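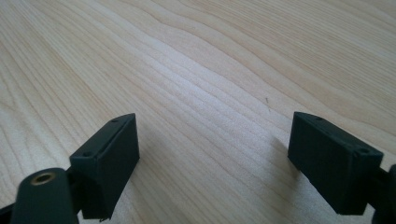 이 저장소는 Putholm 작업장 4번 셀에서 쓰는 핸드헬드 그리퍼 한 쌍의 설치, 점검, 부품 교체 절차와 설정 파일을 담는다. 그리퍼 본체와 손가락 도면은 Drikeretti 계열을 따르고, 기록 소프트웨어는 Clamach를 쓴다. 그리퍼 카메라의 기준 시야에서는 두 손가락이 화면 아래쪽 좌우에 하나씩 올라오고 그 사이로 상판이 트여 보여야 한다. 손가락 윗면의 나사 구멍 두 개씩과 왼쪽 원통형 마운트의 황동색 나사 인서트까지 보이면 카메라 각도는 대체로 맞는 것으로 본다. 상판의 나뭇결은 초점 확인에 쓴다. 오른쪽 손가락 위쪽에 있는 것 같은 작은 검은 티도 시작 전 점검에서는 이물로 적고 닦아 낸다.

상태: 운용 중. 마지막 개정: 10월.

## 범위

포함하는 것:

- 그리퍼 좌우 한 쌍의 조립과 배선
- 상판 고정과 셀 바닥 배치
- 카메라 및 마커 판 정렬
- 손가락, 인서트, 케이블 교체
- 셀 설정 파일과 정비 기록 형식

포함하지 않는 것:

- Teixeira 데이터셋의 과제 정의와 라벨 규칙 (별도 저장소)
- 로봇 암 쪽 제어기 설정
- Clamach 서버 설치

## 디렉터리 구조

```
cell4/
 config/
 cell.yaml
 gripper_left.yaml
 gripper_right.yaml
 calib/
 current/
 archive/
 parts/
 finger_left.stl
 finger_right.stl
 mount_cyl.stl
 logs/
 maintenance.csv
 scripts/
 check_view
 check_width
 check_markers
```

`calib/current/`에는 항상 한 벌만 둔다. 새로 보정하면 기존 파일을 `archive/`로 옮긴 뒤 저장한다. 덮어쓰기는 하지 않는다. 예전 세션을 다시 처리할 때 당시 보정값이 필요하다.

## 설정 파일

`cell.yaml`의 주요 항목은 다음과 같다.

| 키 | 내용 | 비고 |
|---|---|---|
| `site` | `putholm` | 고정 |
| `cell_id` | `4` | 바닥 번호와 일치해야 함 |
| `project` | `teixeira` | 세션 이름 앞에 붙음 |
| `recorder` | `clamach` | 고정 |
| `warmup_min` | `15` | 전원 인가 후 대기 시간(분) |
| `finger_life_cycles` | `4000` | 손가락 교체 기준 개폐 횟수 |

`gripper_left.yaml`과 `gripper_right.yaml`은 구조가 같고 값만 다르다. 좌우 파일을 복사해서 만들면 `width_offset`의 부호가 틀어지기 쉽다. 새 파일은 반드시 `check_width --init`으로 생성한다.

## 설치

### 상판

1. 상판을 받침 위에 올리고 케이블 구멍이 작업자 기준 오른쪽 위에 오도록 맞춘다.
2. 좌우 가장자리의 금속 클램프를 손으로 먼저 조인다.
3. 상판 모서리를 눌러 흔들림을 확인한 뒤 본 조임을 한다. 흔들리면 클램프를 풀고 받침부터 다시 본다.
4. 마른 천으로 나뭇결 방향을 따라 닦는다. 알코올은 마감이 뿌옇게 변한 적이 있어 쓰지 않는다.

상판 마감은 약간의 광택이 있어 조명이 그대로 비친다. 그리퍼 시야 중앙이 하얗게 뜨는 정도는 허용한다. 나뭇결이 완전히 사라질 만큼 뜨면 노출을 낮춘다. 조명 위치는 셀 전체에 영향을 주므로 건드리지 않는다.

### 손가락

1. 그리퍼 전원을 끄고 케이블을 본체에서 분리한다.
2. 손가락 안쪽 면에 출력물 찌꺼기나 들뜬 층이 없는지 손끝으로 훑는다. 적층 자국은 남아 있어도 된다.
3. 손가락을 마운트에 끼우고 나사를 번갈아 조금씩 조인다. 한쪽을 먼저 끝까지 조이면 안쪽 면이 기울어진다.
4. 손가락을 완전히 닫고 두 면 사이에 종이를 넣어 당긴다. 위와 아래에서 걸리는 느낌이 같아야 한다.
5. `check_width`를 실행해 닫힘값과 열림값을 저장한다.

```
scripts/check_width --side left --save
scripts/check_width --side right --save
```

나사 고정제는 쓰지 않는다. 인서트가 출력물에 열로 박혀 있어, 굳은 나사를 억지로 풀면 인서트가 통째로 돌아 버린다.

### 마커 판

삼각형 마커 판은 그리퍼 상부에 고정한다. 점 배열이 손이나 소매에 가리지 않아야 한다. 판을 분리했다가 다시 달았다면 겉보기에 위치가 같아도 보정을 새로 한다. 판 표면은 맨손으로 만지지 않고, 지문이 묻으면 마른 극세사 천만 사용한다.

점이 긁혀 희미해진 판은 덧칠하지 않고 교체한다. 덧칠한 점은 중심 추정이 어긋나는데 `check_markers`에서는 통과로 나오는 경우가 있었다.

### 배선

- 케이블은 그리퍼 뒤쪽에서 손목 쪽으로 빼고 상판 밖으로 내린다.
- 손을 가장 멀리 뻗은 자세에서 커넥터가 당겨지지 않을 만큼 여유를 준다.
- 여유분은 상판 위에 두지 않는다. 그리퍼 카메라에 케이블이 들어오면 `check_view`가 실패한다.
- 상판 뒤쪽으로 가는 케이블은 스탠드 다리에 걸리지 않게 바닥으로 보낸다.
- 줄무늬 테이프를 두른 받침 블록은 배선을 고칠 때도 옮기지 않는다. 옮겼다면 셀 기준점을 다시 잡는다.

## 시작 전 점검

전원을 넣고 15분 기다린 다음 아래 순서로 진행한다. 대기 시간을 줄이면 폭 센서 영점이 세션 도중에 밀린다.

1. 바닥 번호와 `cell_id`가 같은지 확인한다. 설정을 다른 셀에서 복사해 온 뒤 번호를 고치지 않은 사례가 있다.
2. 상판 클램프를 손으로 흔들어 본다.
3. 좌우 그리퍼를 각각 끝까지 열고 닫는다. 걸림이나 긁히는 소리가 있으면 중단하고 손가락 항목으로 돌아간다.
4. 빈 상판에서 `check_view`를 실행한다. 이물 경고가 뜨면 닦고 다시 실행한다.
5. `check_markers`를 실행하고 양쪽 그리퍼를 천천히 한 바퀴 돌린다.
6. 시험 기록을 한 번 하고 Clamach에서 좌우 스트림의 시각 차이를 본다.

```
scripts/check_view --side both
scripts/check_markers --side both --rotate
clamach record --profile cell4 --test
```

세 명령 중 하나라도 실패하면 본 기록을 시작하지 않는다. 경고만 있는 경우에는 세션 메모에 경고 문구를 그대로 옮겨 적는다.

## 시험 물체

시험 기록에는 본 과제에서 쓰는 물체를 그대로 쓴다. 현재 셀의 과제는 작은 통에 투명 비닐을 씌우는 작업이며, 얇은 비닐은 손가락 안쪽 면의 상태를 확인하기에도 적당하다. 면이 닳으면 비닐이 잡힌 것처럼 보여도 당길 때 빠진다. 폭 센서 값에는 차이가 거의 나타나지 않는다.

통은 상판 가운데 근처에 두고 양쪽 그리퍼를 벌린 상태에서 시작한다. 마커 판은 두 개 모두 위를 향한 면이 드러나야 하고, 케이블은 손목을 돌아 나가도 통과 비닐에는 닿지 않아야 한다.
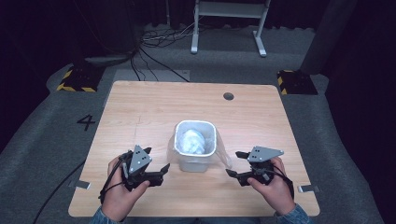
## 정기 정비

정비 주기는 개폐 횟수를 기준으로 한다. 횟수는 폭 센서 로그에서 계산하며 `maintenance.csv`에 누적한다.

| 항목 | 시점 | 작업 |
|---|---|---|
| 손가락 나사 | 매 세션 전 | 풀림 확인, 필요 시 재조임 |
| 손가락 안쪽 면 | 40세션마다 | 분리 후 세척, 마모 확인 |
| 손가락 본체 | 개폐 4,000회 | 좌우 동시 교체 |
| 케이블 | 40세션마다 | 피복, 커넥터 확인 |
| 마커 판 | 분리 또는 충격 후 | 재보정 |

손가락은 한쪽만 교체하지 않는다. 새 면과 닳은 면이 섞이면 닫힘 중심이 한쪽으로 밀린다. 직전 세트는 개폐 3,770회에서 오른쪽 손가락의 나사 구멍 옆에 금이 생겨 기준보다 먼저 교체했다. 출력 방향을 바꾼 현재 도면에서는 같은 위치의 파손이 아직 보고되지 않았다. 이전 도면으로 출력한 재고는 쓰지 않는다.

## 수리

### 인서트가 헛돌 때

1. 나사를 더 조이지 말고 그리퍼 전원을 끈다.
2. 나사를 위로 살짝 당기면서 푼다.
3. 인서트가 나사와 함께 빠지면 구멍 내벽을 확인한다. 내벽이 깨끗하면 새 인서트를 인두로 다시 박는다.
4. 내벽이 녹아 넓어졌거나 금이 갔으면 마운트를 새로 출력한다.
5. 완전히 식은 뒤 조립하고 `check_width`와 보정을 다시 한다.

인서트 윗면은 마운트 표면과 같은 높이여야 한다. 튀어나오면 상대 부품이 뜨고 시야가 기울어진다. 접착제로 메운 마운트는 임시로도 사용하지 않는다.

### 손가락이 한쪽으로 치우쳐 닫힐 때

- 손가락 나사를 모두 풀고 번갈아 다시 조인다.
- 그래도 같으면 좌우 손가락을 바꿔 끼우지 말고 마운트의 유격을 본다. 두 도면은 대칭이지만 같지는 않다.
- 유격이 없으면 `width_offset`을 초기화한다.

### 스트림이 끊길 때

- 케이블을 손목 쪽에서 가볍게 굽혀 재현되는지 본다. 재현되면 케이블을 교체한다.
- 재현되지 않으면 허브의 포트를 바꾸고 시험 기록을 다시 한다.
- 좌우가 동시에 끊기면 그리퍼가 아닌 허브 전원을 먼저 확인한다.
- 교체한 케이블에는 테이프로 표시하고 예비품 상자에 다시 넣지 않는다.

### 마커가 인식되지 않을 때

가림, 반사, 판의 휨 순으로 확인한다. 판을 평평한 면에 대었을 때 모서리가 뜨면 폐기한다. 소매가 판 아래쪽을 가리는 작업자는 소매를 걷고 다시 시험한다.

## 정비 기록 형식

`maintenance.csv`는 한 작업을 한 줄로 적는다.

```
session,side,part,action,cycles,calib_id,note
```

- `side`: `left`, `right`, `both`
- `part`: `finger`, `mount`, `insert`, `cable`, `marker`, `clamp`
- `action`: `inspect`, `clean`, `tighten`, `replace`
- `cycles`: 작업 시점의 누적 개폐 횟수. 쉼표 없이 적는다.
- `calib_id`: 작업 후 유효한 보정 번호. 재보정하지 않았으면 기존 번호를 적는다.

부품을 교체한 줄에서 `calib_id`가 바로 앞줄과 같으면 가져오기가 거부된다. 단, `cable`과 `clamp`는 예외다.

## 알려진 문제

- `check_view`가 상판의 진한 나뭇결을 이물로 잡는 경우가 있다. 상판을 조금 옮겨도 표시가 나뭇결을 따라가면 무시한다.
- 손가락이 상판에 드리우는 그림자 안에서는 작은 이물이 검출되지 않는다. 그리퍼를 옆으로 옮겨 한 번 더 실행한다.
- 투명 비닐의 반사광이 마커 점으로 잘못 잡힐 수 있다. `check_markers`는 비닐을 치운 상태에서만 실행한다.
- Clamach를 다시 시작하면 `cell4` 프로필의 노출값이 기본값으로 돌아간다. 재시작 후에는 시작 전 점검을 4번부터 다시 한다.

## 변경 제안

도면 변경은 `parts/`의 파일과 시험 로그를 같은 커밋에 넣는다. 설정값만 바꾸는 경우에는 변경 전후의 `check_width` 출력을 첨부한다. 다른 셀에도 해당하는 변경은 이 저장소에 넣지 말고 Putholm 공통 저장소에 올린다.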